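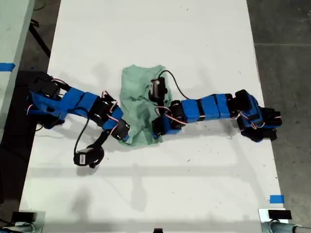
Figure 6.2 A light green cloth on a white work surface.

Chapter 6
Cloth, Lint and the Clear Surface

Pick up the nearest towel and give it a good shake over a white table. Go on, do it before you read any further! Then get down low, with your eyes almost level with the top, and look across it toward a window. Whatever you find there is the subject of this chapter, and I hope that by the end you'll think it as fascinating as I do.

Every cloth sheds. The fibers in a towel are short, twisted together into yarn, and the twist holds most of them but never all. Rubbing works the loose ends free. So does washing, and so does folding – the very thing we do to make a towel neat. Once free, those fibers cling to hair and to each other, and a clump begins.

In Chapter 3 we sorted household dust by where it comes from. Now we turn to what textiles add to it, and to the pleasing problem of getting a surface clear when the cloth you clean with may be adding to the mess. You will need your notebook from the Watley exercise, a clean towel in a pale color, and a table you can have to yourself for an hour.

6.1 Pick, wipe or roll?

There are 3 ordinary ways to take lint off a flat surface. Wiping is fast and covers a lot of ground, but a dry wipe often pushes a clump along to the edge and drops it on the floor. Rolling with a sticky sheet works beautifully on fabric and less well on a smooth tabletop with crumbs on it. Picking is slow, and it's wonderful for a single clump, which comes away whole so you can look at it properly.

Figure 6.3 shows picking at close range. Notice the stray strand, and how ragged the outline of a small clump can be.
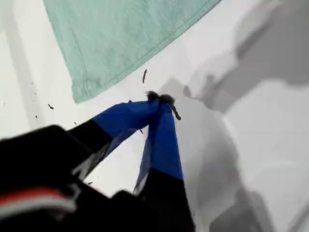
Lucian Grecu would start with the cloth: shake it outdoors, he writes, fold it with the used side in, and only then bother with the table, or you'll be picking at the same spot all afternoon.

Try both orders in Activity 6A. Students in the Cleltov classes logged 87 clumps between them, and the arguments over whose method was better went on well past the bell. Keep each clump you collect in a folded square of white paper, labeled with the cloth it was found near. You'll want them again in section 6.2, where we pull them apart under a hand lens.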